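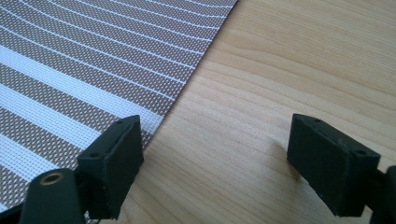

Woven striped placemats: fold them or store them flat?

Posted by Kyung-tae Noh, 6th August

Okay, so this is a small problem but it's been bugging me for weeks! We have a set of woven placemats, the grayish-taupe kind with white stripes, and they look great on our pale wood table. One lying flat is no trouble at all. The drawer is the trouble. It's too narrow for them, so I've been folding them in half, and every time I get them out for dinner they want to stay folded. I press down the middle, I turn my back to get the glasses, and the middle is up again.
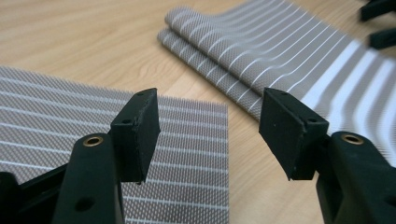

I've tried folding them the other way to even it out, and that just gave me two creases (great). I don't want to leave them out all day either, the table gets used for homework and bills and everything else. My brother says I should roll them. My mother-in-law says they need an iron, but the care label came off ages ago and I'm scared of melting something. They came from Plako, if that helps anyone, and I can't find them on the site anymore.

Does anybody have a way of putting these away that doesn't leave a ridge? And can I get the ridge out of the ones I've already ruined?

Byung-chul Noh

No relation, I think, hello fellow Noh! I had the same fight with mine and what worked was giving up on the drawer. I stack them flat on top of the fridge with a big tray over them. If you really have to fold, don't press the edge down. Leave it fat and round, put a rolled dish towel inside the bend, and set nothing on top of it. A soft bend comes out by itself in an hour or so, a sharp one stays with you until December.
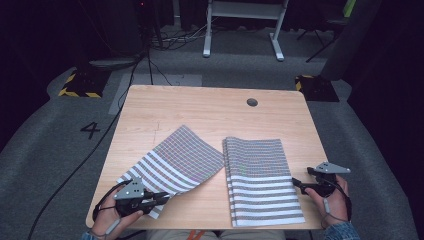
Also fold them one at a time! I used to grab the whole pile and fold it like a newspaper, and the inside one always came out the worst, all bunched up, with the outside ones sort of slipping off the back. Takes me a minute longer this way and I line up the stripes while I'm at it, so they sit square on each other.

For the creases you already have, try the gentle thing first. Lay the mat face down on a towel, put a damp cloth over the ridge and then a heavy cutting board, and leave it overnight. Mine needed three nights. I wouldn't iron until you know what they're made of. If it's any kind of vinyl or plastic yarn it'll go shiny or worse, ask me about my old Varnex set.

hinojosa22

roll them. done

Kyung-tae Noh

Thank you both! I did the damp cloth and the cutting board on the worst one last night and the ridge is a lot lower this morning.
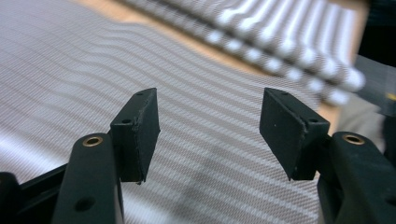 There's still a little wave across the middle when the light comes in sideways, so it's going back under the board tonight with a couple of cookbooks added. I did try rolling, hinojosa22, and then the ends curled up and knocked into everybody's forks, so maybe I'm rolling too tight? Stripes in or stripes out, does it matter?

hinojosa22

stripes out. and looser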